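Week 4: Who counts as a dependant? Family members on a work visa

Hello again, and thanks to everyone who stayed behind on Friday to argue about the spouse question. I've folded some of that into these notes, so if you recognise your own point in here, well done, it was a good one!

Last week we looked at the main applicant, the person with the job offer. This week is about everybody who travels on the back of that person's application: husbands, wives, partners, children, now and then a parent. The law calls them dependants, and I'd like you to be a bit suspicious of that word from the start. Dewanti Sembiring's chapter (in the reader, please do read it before the seminar) follows women who had been nurses and accountants at home and who found themselves filed under somebody else's name. One of them kept every letter from the visa office in a biscuit tin and not one was addressed to her.

Three words to keep apart, because people mix them up in essays every year. Status is your legal position, what your permission says. Conditions are the strings attached to it (can you work, can you study, can you claim anything). Access is what you can really get hold of in daily life, and it can be much smaller than your status says it is. You may have every right to see a doctor and still have no idea how to register with one.
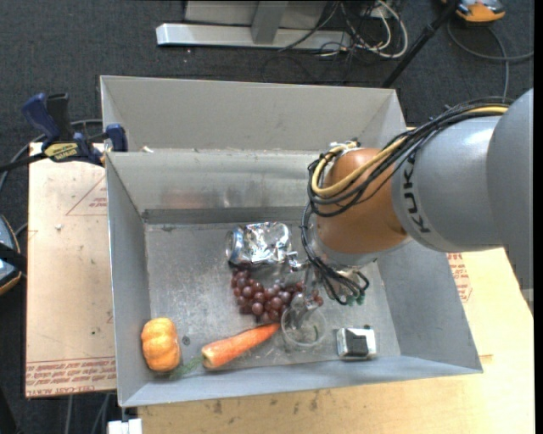

Our case for the week is Vikgate, the made-up town we use in all the problem questions. The main employer there is Benmoussa, a metalworking firm that recruits abroad, and 2,306 people in the town hold permission linked to a job on its site. Ilham Liew is one of them. He works on the site, and his job title, pay and hours are all written into his papers in great detail. His wife Benvinda Cardoso gets one line. Read the two sets of papers side by side and mark everything his tells you that hers doesn't.

Now suppose they separate. Her permission was given to her as his wife, so what happens to it? Don't rush to an answer. I want you to split it into two questions: what does the rule say, and what does Benvinda believe the rule says? In the case papers she has been told by a neighbour that she'd have to leave the same day, and she stays in a bad situation for months on the strength of it. Brijesh Sachdeva calls this "living by rumour", and I think it's the most useful phrase on the whole course.

A word on the survey in the reader, the Drirnness one. They sent out 4,000 forms and got 1,003 back, in one language, by post, addressed to the main applicant. You can probably see where I'm going! Have a think about who opened the envelope and who filled it in. I don't want you to throw the survey out, there's good material in the housing section, but be careful about what you hang on it.

For the seminar:

Read Sembiring, and the first half of Sachdeva (the second half is heavy going and we'll do it together in February).

Write 200 words on Benvinda's position the week after the separation. Status, conditions, access, in that order please.

Bring one leaflet or web page meant for newly arrived families. The Trovport advice centre has a rack of them by the door, or find your own. We'll be looking at who the "you" in it is.

If you're stuck, Rekha Tyagi is running the drop-in this term and she knows the case papers better than I do. Essay titles go up next week, and yes, there'll be one on children.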